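Irningate

Irningate is a retail company that sells home textiles, kitchen goods and outdoor furniture, mainly over the internet. It has its head office and its main warehouse in Kennedy, and it runs 2 stores, one in Kennedy and one in Tirosgate. The company is privately owned and has 137 employees.

History

The company began as a small store for curtains and bed linen on the main street of Kennedy. In its first years it sold only to people of the town and the farms near it. The owners printed a catalog of 200 articles and sent it by mail to former customers, and the orders that came back by mail were soon larger than the sales in the store. A second room was rented for packing, and later a former furniture factory next to the railroad, which is still the warehouse today.

The first website was a copy of the printed catalog, and orders had to be confirmed by telephone. The printed catalog was given up after the website was built again with direct payment. In the same period Irningate started to sell kitchen goods, and outdoor furniture was added after the company bought Flisarico, a maker of folding tables and garden benches in Tirosgate. The workshop of Flisarico was kept open, and its name is still used for all the outdoor furniture.

Products

Irningate offers 3000 articles in three departments. Home textiles are the oldest department and include sheets, blankets, towels, tablecloths and curtains. Sheets and tablecloths can be ordered in special sizes, which are cut and sewn in Kennedy. The kitchen department has plates, bowls, pans and storage boxes, for the most part bought from other makers. It also has plastic covers sold by length from the roll.
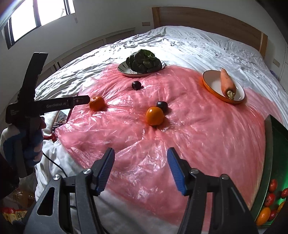

Translucent pink plastic sheet over a white bed sheet, with a plate of leafy greens.

The Flisarico department makes tables, benches and plant stands. Most of its products are delivered in flat boxes and must be put together by the buyer. Spare parts are sold separately – also for models which are no longer made.

Operations

Orders received before noon leave the warehouse on the same day. Small parcels are given to the mail service, while furniture is brought by the company's own trucks within the region and by freight companies to other places. The busiest month is July, when the sales of outdoor furniture and of light bed linen come together. In this month workers from the Kennedy store help in the warehouse, and the store closes one hour earlier.

Returned goods are checked at the Tirosgate store. Articles with small faults are sold there at a lower price, in a separate room behind the main sales area. They are not offered on the website.

Ownership

The shares are held by the founding family and by a group of long-time employees. The former owners of Flisarico received a small part of the shares as payment when the workshop was sold, and they have one seat on the board. The company does not publish its yearly sales.

See also
Mail order
Home textiles
Garden furniture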